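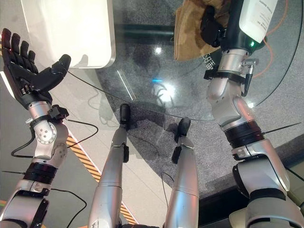 Minow Brings Round Glass Tables Back to the Front Room

DROKBERG, 23 February 2022 – Furniture maker Minow is adding a round table with a clear glass top to its home range, and the whole workshop is excited to see it go out the door. The table is called the Sotomayor, and it goes on sale today at the Minow store in Drokberg.

The Sotomayor was drawn up for small rooms. A clear top lets the floor show through, so a dark rug or mat stays part of the room and the space feels bigger than it is. The round edge is easy to walk past, too, even with an armful of groceries!

"I grew up with a glass table and I've wanted to make one for years," said Cayetano Prieto, head of design at Minow. "I love what it does with light. You get the lamp, the window, a bit of the ceiling, and it all moves when you do. We went through 20 versions of the edge before we had one I wanted to keep running my hand along."

Glass shows fingerprints, and Minow would like people to use their tables anyway. Every Sotomayor comes with a bottle of Dravar glass cleaner, two soft cloths and a short care sheet. The top is 42 inches across and carries a 5-year warranty.

Visitors to the store can try the table with their own things on it. Bring a lunch bag, a stack of mail or whatever usually lands on the table at home, and stay as long as you like. A smaller size will follow in July.

Press contact: Minow Press Office, Drokberg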